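Clindwood Toy Library: Frequently Asked Questions

Last updated Thursday, February 29, 2024

Who can join?
Anyone who looks after a child under seven. Parents, grandparents, foster carers and childminders are all welcome. You do not have to live in Clindwood.

What does it cost?
Family membership is £25 a year. Childminders and playgroups pay £99, which covers larger loans. There is no charge for each toy you borrow.

How do I sign up?
Come to the desk with proof of address and one other form of ID. We cannot take new members by phone. Your card is ready the same day.

How many toys can I take?
Families can have 4 items out at once. A boxed set counts as one item. A ride-on toy counts as two.

How long can I keep them?
Four weeks. You can renew once by email unless another member has asked for the item.

What if a piece goes missing?
Tell us when you bring the set back. We do not charge for a single small piece. If the set can't be used without it, we ask for part of the cost of replacing it, and we refund this if the piece is found.

Do I have to clean things before I return them?
Yes, please. Wipe plastic toys with warm soapy water and let them dry fully. Dressing-up clothes should be washed at 30 degrees. Do not put wooden puzzles in water.

Do you have pretend food and kitchen toys?
Yes. Look under "Home play" in the catalogue. Play kitchens are collection only and must be booked.
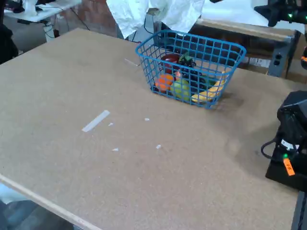
Toy fruit in a blue basket.

Can I reserve a toy?
Yes, up to two at a time. We hold reserved items for seven days.

Do you take donations?
We take clean, complete toys with a visible safety mark. We can't accept soft toys, car seats or anything with a mains plug.

Where are you?
Ground floor, Tshabalala House, Inanberg Road. The step-free entrance is at the side, next to the cycle racks. Parking is free for the first hour.

Are you open in the school holidays?
Yes, with shorter hours. We close for one week in November for stocktaking, and nothing falls due that week.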